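Monday, July 13, 2026
Bench 2, bimanual cell. Gripper comparison, soft goods, continued.

Carried on with the Taleo jaws against the Sarklow jaws on canvas. Rigid parts are finished and written up separately. Controller is the Amadi on both arms, firmware unchanged, force limits as left on the last session. Head camera on the mast, wrist cameras on both arms.

Setup check before starting:
Wrist camera offset re-entered by hand on the left arm. The stored value had gone back to default after the power cycle. Third time. Needs to go in the start-up script.
Tool mass for the Taleo set entered with cable.
Left jaw pads wiped down, right jaw pads left as they were.
Exposure fixed at the same value for all cameras. Probably a mistake, see further down.

Task is the canvas tote: left arm takes the side, right arm takes the rim at the far end, both hold while the bag is lifted open. Jaw opening command 50 mm on approach, closing speed at the low setting. Logging run number 2814 onward.

Notes on the Taleo jaws. The flat plates are good on a single layer and get worse as the fabric bunches. With two or three folds between them the force reading climbs early and the controller calls the grasp complete before the plates have settled. Lowering the contact threshold fixes that and then gives false contacts on the webbing handles. Settled on a threshold of 600 counts for the side grasp and 700 for the rim, where the canvas is doubled over and stitched. Two thresholds is untidy but the Amadi takes them per waypoint, so no extra code.
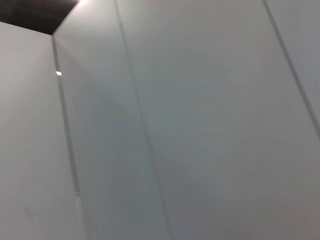
Wrist camera, then head camera. Taleo run. 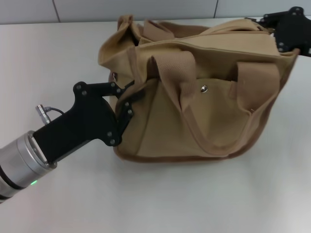

Wrist camera blur is the main problem of the day. At the present transit speed anything taken while the arm is moving is smeared along the direction of travel and the edge finder returns nothing useful, or returns a panel seam with high confidence, which is worse. Tried masking by joint velocity so that moving frames are dropped before they reach the detector. Works, but the first usable frame then comes late and the approach pauses while it waits. Shorter exposure is the proper answer. That means more light over the table or more gain, and gain is already high enough that the canvas texture starts to look like noise.

Head camera has no such trouble, being fixed, but it loses the near side of the rim as soon as an arm comes across. For the side grasp I used head camera only. For the rim grasp the plan was to hand over to the wrist camera for the last part of the approach. Did that on the Sarklow runs and not consistently on the Taleo runs, so the two sets are not yet comparable for the rim. Side grasp numbers can be compared as they stand.

Sarklow jaws: softer pads, wider contact, slower to release. Canvas clings to the pad on opening and the bag gets dragged a little as the arm backs off. Added a short dwell after opening and a small upward move before retreat. Better. Left the same dwell in the Taleo program so the cycle times match, though the Taleo plates don't need it.

Cabling. The connector on the Taleo left wrist sits proud and the loop of cable can touch the jaw housing when the wrist rolls past its usual range. Roll limit tightened in software for now. A right-angle connector would be better if one exists in that size. Asked Skultgate for a price on those and on spare pads in the same order.

Still to do:
Repeat the rim grasp on Taleo with the camera handover switched on throughout.
Wrist camera exposure sweep, arm stationary and at transit speed, lights as now.
Stop the detector accepting wall seams. Crop by depth if the wrist unit can supply it, otherwise by pose.
Offset into the start-up script.
Check whether the threshold for the rim holds on the thinner cotton bag before fixing it in the template.

Arms parked, Amadi left powered so the offset survives until the script is done.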